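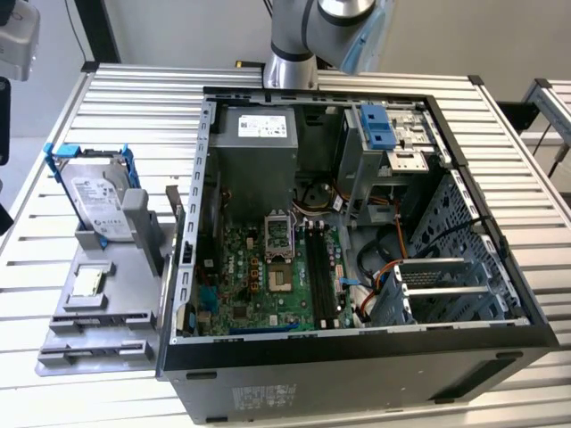 Gornine pulls 5.2 update after boot loops

Posted in February by the news desk

Gornine has pulled the 5.2 update for its Prisedstead desktops. Owners say machines restart over and over after install, 82 reports on the support board by noon. Grovstead models not affected, company says. Already updated? Roll back from the recovery menu and turn off auto updates for now. New build due in 2 weeks, no firm date yet. More when we here back.

We use cookies to improve this site. Ok

Contact us | Back to top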